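Priritz folding polling booth, four-position

Print this page | E-mail this page

Page updated 19 Aug 2023

The Priritz is a four-position polling booth for use in halls, schools and temporary polling stations. It is supplied by Venby to councils, parishes and anyone else running a vote on paper. The four writing positions are set in a cross, so four voters can mark their papers at the same time without seeing each other's. One person can put it up without tools.

The frame is aluminium tube with push-fit joints. The screens are white corrugated plastic and slot into the frame from above. They can be wiped down with ordinary washing-up liquid and water. Do not use solvent cleaners, which cloud the surface and lift the printing on the instruction panel.

Each position has a shelf deep enough for a long ballot paper laid flat. There is a hole at the back right of every shelf for a pencil cord. Cords are included, pencils are not. The shelf edges are rounded and have a thin lip at the front so that papers do not slide off.

The booth weighs 17 kg packed and comes in a canvas bag with two handles. Spare bags can be ordered separately. If you store booths in a damp building, take the screens out of the bags between elections and stand them on edge.

The low position

One of the four shelves can be fitted at a lower height for voters using a wheelchair or who prefer to sit. The bracket is in the bag with the joints. Leave clear floor in front of it and turn that side of the booth towards the widest part of the room. The low shelf takes the same screens as the others, so there is nothing extra to buy.

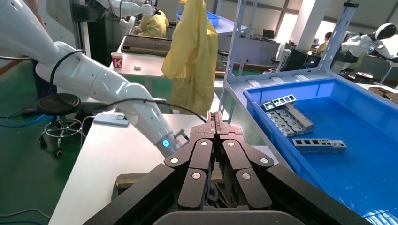
Trallstead wrote to us after its February by-election to say that the low shelf was used far more than expected, mainly by older voters who wanted to sit down, and that two per station would have been better. A second low bracket can now be added to any Priritz booth, including those already in use. Ask for the bracket pack and give the year of purchase, as the tube diameter changed once.

Instruction panels

Every booth comes with blank holders at eye level for the notice telling voters how to mark the paper. We do not print the notices. The holders take A4 upright and have a clear cover. For combined polls, where voters get more than one paper, a double holder is available.

Prices and delivery

Single booth: £217
Pack of three with bags: £591
Second low bracket: £18

Prices do not include VAT. Delivery is free on orders over £400 to mainland addresses. Orders placed once an election has been called are sent out in the order they arrive, and we cannot hold stock without a purchase order. Hire is available in most areas for a minimum of 80 booths.

Parts for the older Hayashi two-position booth are still in stock, apart from the side screens. Hayashi shelves do not fit the Priritz frame.

Print this page | E-mail this page

Reader comments (4)

We have had ours for three elections. The joints get stiff if you leave them in a cold store. Bring them in the night before.

Does the double holder fit the low position? Our notices ended up taped to the screen last time.

Reply from Venby: Yes, but you need to fit it before the screens go in.

The bag handles are fine, the zip is not. We have replaced two. Otherwise a decent booth and much steadier than the Hayashi on a sloping floor.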